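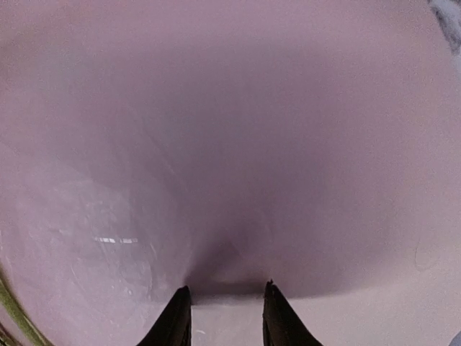

Figure 3. View from a wrist camera, with a pale pink material close in front of the two gripper fingers.

3.2 Collection of Demonstrations

All demonstrations used to train the Torkent policy were gathered by teleoperation on the two-arm station at Feststead. The operator controls both arms at once, and the station records joint positions, gripper commands, and the views of the wrist and fixed cameras. The training set contains 2,000 demonstrations. A further 69 were set aside before training began and were used only to choose among saved versions of the policy.

Cloth was given a large share of the set. A rigid object keeps its shape when it is moved, and its position can be described with a few numbers. A piece of cloth cannot be described in this way, and the wrist view offers limited help at close range. In Figure 3 the material fills nearly the entire view, and the only strong cue to depth is the darker crease above the gap between the fingers. For this reason the policy receives the wrist and fixed views together at every step.
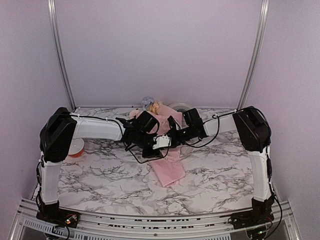 Figure 4. Fixed view of the station, with both arms meeting above a pink cloth.

The fixed view has its own weakness. Where the arms work close together, as in Figure 4, their gripper ends overlap and individual fingers are hard to tell apart. Labels for grasp and release were therefore taken from the recorded gripper commands and were not marked by hand from the fixed view. Other items were allowed to remain on the table during cloth work – among them further crumpled pieces and a small bowl – so that the policy would not come to depend on a cleared surface.

Operators worked in sessions of 30 minutes. Each operator completed a practice session on the Entili simulator before recording, and the demonstrations from the first session on the real arms were discarded. No script was given for the order of grasps. Operators were asked only to avoid long pauses and to start again if an arm reached its joint limit. Review of the recordings was carried out by Arūnas Sepp, using the Grastgate viewer. A demonstration was removed if a camera stream had dropped or if the two arms had touched with enough force to trigger a stop. Hesitations and repeated grasps were kept, as they show the policy how to recover from a poor first attempt.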